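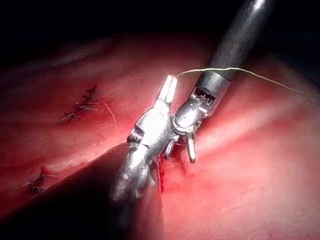
Suturing station, wrist camera view: both instruments, with the thread in the left jaw.

May 24, 2021. Visit to the Graltanel training lab, with Hüsnü and Zoia. I write this the same evening, so please correct me where I remember wrongly.

We were received by Gerd Reuter, who showed us the rooms first and then the suturing station. The tissue is practice tissue, prepared in the morning. One operator sits at the console and the recording runs all the time. They have 309 recorded stitches until now and want to reach 900 before December.
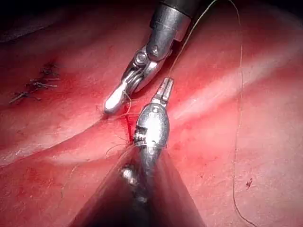 Hüsnü asked how they cut the recordings into steps. Gerd said they do it by hand: pick up needle, drive, pull thread, knot, cut. Two people mark each file separately, and where they disagree Yavuz Ekinci decides. I find this slow, but our own labels for Turow have the same problem and we have only one person.
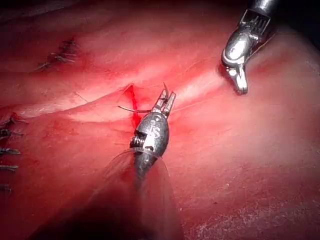 Needle held across the cut. Older stitches on the left.

Zoia tried the console for a short time. She says the hand motion is easy to learn and the thread is the difficult part, because you feel no pull and must judge it by eye. I would like to know how much thread tension can be estimated from the picture alone. Gerd has no number for this.

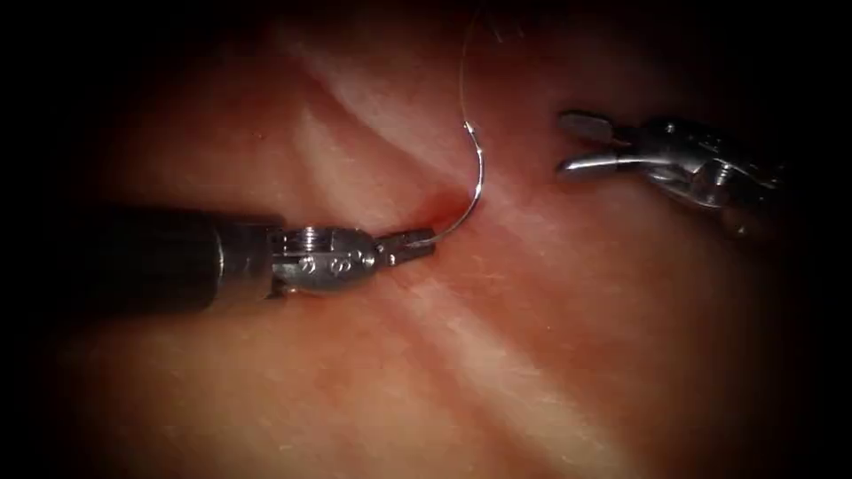 The calibration between camera and arms is repeated every morning, and again after any change of instrument. They keep a paper sheet for it next to the console. We should do the same, our file on the server is never up to date.

To do:
Ask Gerd for the label guide (he promised a PDF).
Zoia: write down her console impressions.
Me: check if our disk can take 247 files of this size.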